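About the Gistport Manipulation Testing Group
February 22, 2024
By Agata Tedesco, Office of Industry Programs 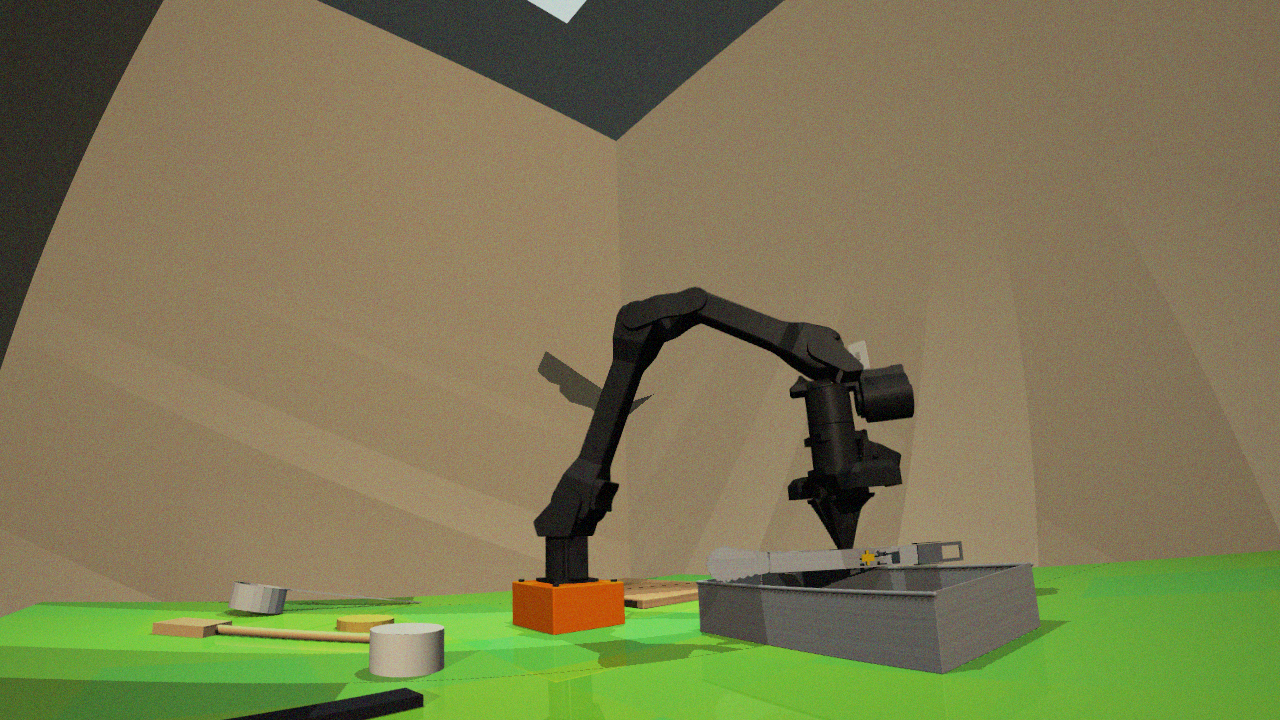

A simulated trial cell, with the arm positioned over the tray and a hand saw lying across it.

The Gistport Manipulation Testing Group compares grippers, arms, cameras and controllers on behalf of manufacturers, repair shops and training colleges. We do not sell equipment and we do not accept commissions from those who do. Clients come to us when they have narrowed a purchase to a few candidates and want to know how each one behaves with the parts their own people handle every day.

The group was founded by Kirsty Lambert and Leandro Olivares, who had both worked in tool distribution and had seen arms bought on the strength of a payload figure and then left idle. Ms. Lambert remains director. Mr. Olivares leads the test floor, and Cristóbal Ocampo is responsible for simulation.

How we work

Every comparison begins in simulation. The arm, the end tool and the objects are modeled, and the same task is run with each candidate before any hardware is shipped to us. Hand tools make up much of our standard object set. A saw with a long, thin blade and a handle at one end is hard to lift level, and a mallet presents a similar problem with the weight reversed. Plain cylinders and discs are included as well, as they show quickly whether a controller can hold a steady approach to a curved surface.

A standard comparison consists of 50 runs per task for each candidate. Object positions are changed between runs according to a fixed schedule, and all candidates receive the same schedule. The second stage takes place on the test floor with physical equipment. Results from the two stages are reported separately, and where they disagree the report says so. Friction and cable drag remain the most common sources of disagreement – we have not found a simulator setting that removes either one.

Our simulated trials are managed through Clorkis, a scheduling and logging tool written by our own staff. It records joint positions, commanded forces and the outcome of every run. Clients receive the complete logs with their report.

Current work

The Skinder comparison, which opened last August, concerns 2 wrist designs for picking long tools out of shallow trays. The simulation stage is complete and 490 runs have been logged, including repeats requested by the client. Mr. Ocampo is preparing the floor stage. A separate study of camera placement, known within the group as Shih, is led by Cristóbal Ibarra and considers how well a tray edge can be located when the surface beneath it is reflective.

Visits and inquiries

The test floor is open to prospective clients by appointment. Visitors are asked to send drawings or sample parts in advance so that a suitable task can be prepared. Inquiries about comparisons should be addressed to Ms. Lambert. Colleges wishing to place students with the simulation team should write to Mr. Ocampo – placements run for one term and are unpaid, with course credit arranged by the home institution.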